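Against the clean surface

Posted in April by Senyo Adjei
5 min read
Print this page | E-mail this to a friend

I have reached the age at which people come over and compliment my bench space. It used to be records. Someone would flick through the shelf and make an unkind remark about the amount of live Supertramp. Now they stand in the kitchen with a glass of red and say, "Gosh, you keep it clear," as though I'd donated a kidney.

I keep it clear by putting everything in the laundry. The laundry has its own weather at this point.

The trouble began when we moved to Luldale and I decided that in the new house I would become a person who Puts Things Away. I bought a book. The book had 138 pages and recommended, early on, that I get rid of books. I should have taken the hint and started with that one, but it had cost forty dollars and I am not made of money, so it lives on the arm of the couch, where it serves as a coaster.

Its central argument is that a surface is a promise. You are supposed to stand before it in the morning and feel possible. I tried this for a week with a cup of tea and mostly felt like toast, and toast means crumbs, and there goes your promise.

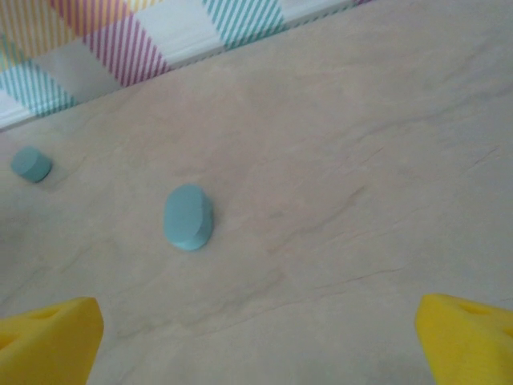 Marble-look, pale, a bit of veining. A promise, apparently.

My mother never had a clear surface in her life. The kitchen table in the house on Batista Street held the phone book, the fruit, the bills, the sewing, a radio with a coathanger for an aerial and, from time to time, dinner. If you wanted to do your homework you shoved things along until you had a gap the width of an exercise book. I did all of high school in that gap. I can still write very small.

She knew where everything was, too. You'd ask for the scissors and she'd say "under the pumpkin" without looking up, and they were. I own three pairs of scissors now, each with its own allotted drawer, and last month I opened a bag of rice with my teeth.

The money in all this

Of course there's a whole trade built around it. My sister-in-law gave me a voucher for an outfit called Handby, who send somebody to your home to look at your cupboards in a caring way. The somebody was perfectly nice. She asked me to hold a colander and tell her what it meant to me. I said pasta. She wrote that down.

At the end she recommended fourteen matching tubs from a range called Stistier, with lids, in a colour they call Oat. You put your flour in a tub, and then you need a label, because in an Oat tub flour is indistinguishable from icing sugar, cornflour and whatever else you used to keep in a bag with its name printed on the front in letters an inch high. I've made one gravy with icing sugar so far. My father-in-law had seconds, so make of that what you will.

And then there's the space behind the tubs, where the old packets go. I couldn't fit all the flour in.

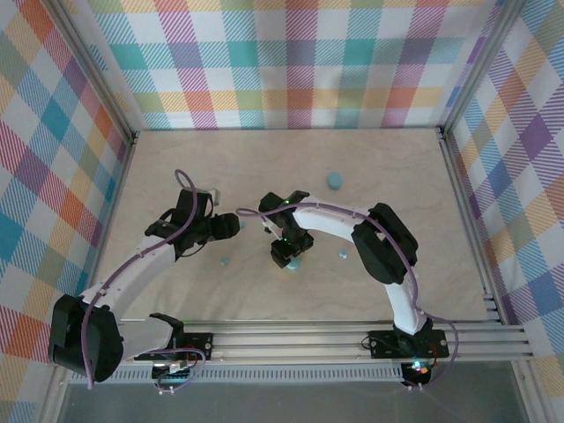

In defence of a bit of pattern

What I miss most, if I'm being sentimental (I am, it's raining), is the stuff that hid the mess. My grandmother's generation understood this. You had a busy tablecloth and a busy carpet, and wallpaper that looked like a migraine, and between them you could lose a whole roast chook. Plaid is the most forgiving thing ever woven. I had a plaid doona as a boy that absorbed, over ten years, every drink known to childhood, and you would have sworn it was new.

Then everyone went pale. Pale floors, pale walls, pale lounge, and every one of them reports on you. I drop a single lentil on our kitchen floor and it looks like a crime has been committed in a gallery. I spend more time wiping now than I ever did in the share house, where the lino was brown on principle and we mopped it at Easter.

My wife points out that the lino was not brown when we moved in. This is the sort of thing she points out.
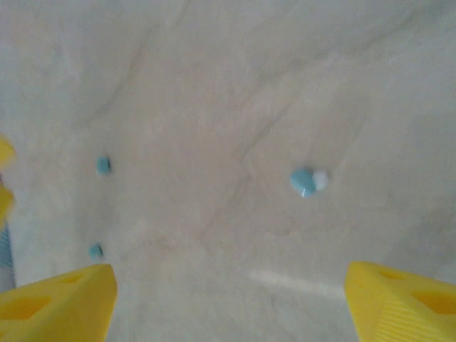
Where I've landed

I've come to an arrangement with myself. One end of the bench stays clear, for visitors and for feeling possible. The other end belongs to the fruit, the mail, the charger that fits nothing and the letter from council I am going to answer. The border between the two is patrolled by me, with a sponge, most nights after the news.

The tubs I've kept, at least until I find out which one has the bicarb in it.

The laundry I'm leaving for spring. I opened the door the other night to look for a torch and shut it again fairly smartly. We do own a torch. I suspect it's under the pumpkin.

Print this page | E-mail this to a friend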